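Keeping Stainless Steel Pots in Good Shape

Most stainless steel cookware gets thrown out long before it is worn out. The usual complaints are rainbow stains, a chalky film inside, and burned food that won't lift. All of them can be fixed with things you already have in the kitchen.

Chalky film

White or cloudy spots on the inside come from minerals in the water. Fill the pot with one part white vinegar to three parts water, bring it to a simmer, and turn off the heat. Let it sit until cool, then wash with dish soap. In a hard-water area you may have to do this once a month. Here in Hekstead I do it more often than that in summer, when we boil corn every other night.

Rainbow stains

The blue and gold tint is from heat. Wipe it with a cloth dampened with straight vinegar, then rinse. It will come back the next time you use high heat. It does no harm and you can leave it alone if it doesn't bother you.

Burned food

Scrape out what you can with a wooden spoon. Cover the burned part with water, add two tablespoons of baking soda, and boil for ten minutes. Pour off most of the water and scrub what is left with a nylon pad. For a bad case, let the soda and water stand overnight and boil it again in the morning. Don't use steel wool on the inside. The scratches hold food and the next batch will stick worse. 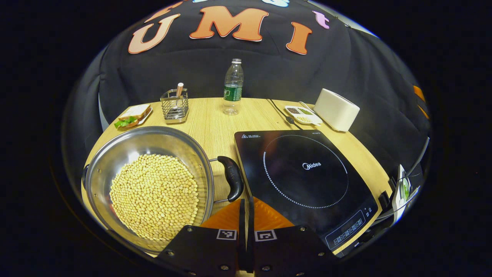
Pitting is the one kind of damage you can't reverse. It shows up as tiny dark dots on the bottom, and it usually comes from salt dropped into cold water, where it sinks and sits on the metal. Wait for the water to boil, then add the salt and stir. Acidic leftovers such as tomato sauce should go into a glass container for the night. A large pot with a wide, shiny rim like this one also needs a wipe under the lip, where grease collects and turns brown. An old toothbrush and a little dish soap will get it out.

Drying

Towel dry right after washing. Air drying is what leaves water spots, and a drying rack doesn't help with the inside of a deep pot. If the outside has gone dull, rub it with a paste of baking soda and water, following the grain of the metal, and rinse well.

Storage

Stack pots with a dish towel or a paper plate between them. Keep lids off, or set them on upside down, so the inside doesn't get a stale smell. Radka Tomić wrote in to say she hangs hers from a closet rod fixed under a shelf, 32 inches long, with plain S-hooks. That works for saucepans. A stockpot is too heavy for most S-hooks and is better off on a low shelf.

Loose handles

If the handle is attached with screws, tighten them by hand with a screwdriver and stop when they are snug. Riveted handles can't be tightened at home. A pot with a handle that moves on its rivets should not be used for boiling water or hot oil.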